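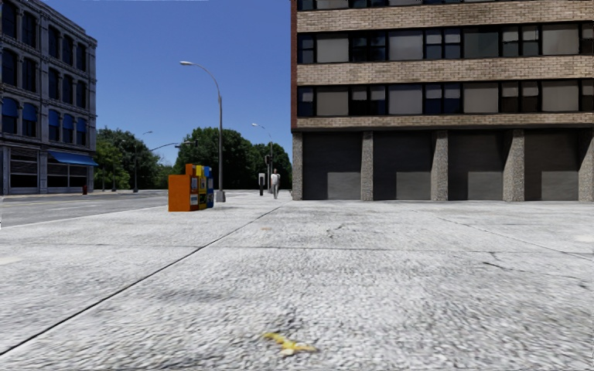

Speaker notes

Small hazards on pavements: testing a delivery robot's planner in simulation
Talk by Sarita Pal, slides by Darren Nuttall. Slot is 11 minutes plus questions.

Slide 1 - Opening
Leave the street corner up while people sit down. Say that it is rendered, and that everything in the talk was run in simulation. Ask the room to find the banana peel. Move on after a few seconds.

Slide 2 - The problem
Pavement robots are mostly tested against large things: people, posts, street furniture. Planners handle those well. Low, flat objects are harder. They return almost nothing to a depth sensor, and in colour they compete with cracks, joints and stains in the paving. Point back to slide 1: expansion joints, a jagged crack on the right, a faint orange-tan stain, and one peel. Only the peel should change the route.

Slide 3 - Method
We built the test scenes in Quintana, our scene generator. Each scene is made in a pair. The two halves share the same street, lighting and camera position, and differ only in whether the hazard is there. Both halves go to the planner, and we compare the two paths it returns.

Define the measure slowly, as it was misread in the practice run. A pair passes if the path with the hazard clears it and the path without the hazard stays straight. A planner that swerves in both halves fails. So does one that swerves in neither.

Slide 4 - What was run
279 pairs, 2 planners. Pisum is the baseline and uses depth only. Drenia takes depth and colour together. Same speed limit and same goal point for both.

Slide 5 - Results
Pisum passed 45 pairs. Most of its failures were straight paths over the hazard. Drenia passed more than half, but its failures went the other way - it steered round cracks and dark joints with nothing on them. Show the bar chart, then the path overlay. Do not read out the whole table.

Slide 6 - Where Drenia goes wrong
Long diagonal joints are the worst case. Where a joint runs in nearly the same direction as travel, the planner drifts to one side and stays there. Darren has a clip of this if the projector will play it. Skip it if we are past the eight-minute mark.

Slide 7 - Limits
Clear daylight only. No rain, no night scenes, no moving hazards. Pedestrians stand still. We have not yet checked whether the ranking of the planners holds on a real pavement, and should say so before someone asks.

Slide 8 - Next
Repeat the set with wet paving and low sun. Scene files go on the Sarkar server in May, with the scoring script.

If asked about training data: neither planner was trained on Quintana scenes.
If asked about run time: refer to the backup slide.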